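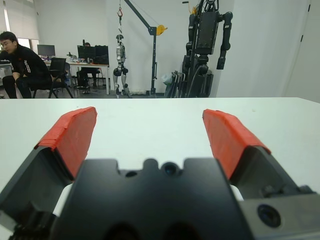

## 3. Putting up the Standavar courtside scoreboard

Okay, you've unpacked everything and checked it against the parts list in section 2, so now comes the fun bit! I've put this board up on grass, clay and one very windy parking lot, and the steps are the same every time. Give yourself 15 minutes.

1. Pick your spot by the net post, on the side where the umpire or the parents sit. Keep it outside the run-off area so a player chasing a wide ball won't hit it.
2. Open the stand until both leg braces click. On clay, slide the Gosness foot plates on first (they save you a lot of sweeping later).
3. Hang the board on the crossbar and put in the 4 thumbscrews. Finger tight is plenty.

**Caution:** Don't lift the board by its number panels. Use the side handles, and get a second person if there's any wind.

4. Plug the signal cable into the socket marked DATA and run it down to the control box.
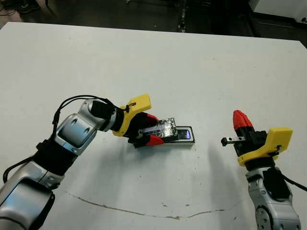
The cable needs some slack where it leaves the board, or the plug will work loose every time somebody bumps the stand. I like to leave a loop standing up and over the joint, much like the black cable arching up over the wrist of the left arm, and then clip the rest to the leg. If you pull it straight and tight, expect the games column to go blank in the middle of a tiebreak (ask me how I know).

5. Switch on the control box and wait for all the digits to show 8. Then hold SET and choose your match format. Best of three with a tiebreak is format 23, and the short junior sets are under format 216. Yes, the numbering is odd, I just tape a list inside the lid.

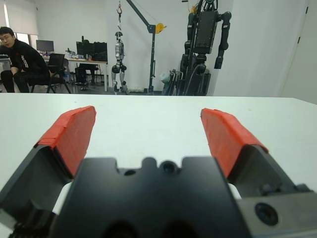

6. Press HOME and AWAY once each to see that the points go up on the correct side. If they're swapped, press FLIP. You'll want that button at changeovers too.
7. Play a pretend game, all the way through deuce, before you call the players out.

**Note:** The Oosthuizen battery pack goes in with the label facing you. It fits the other way around as well, but the board stays dark. The Pokine remote is covered in section 4.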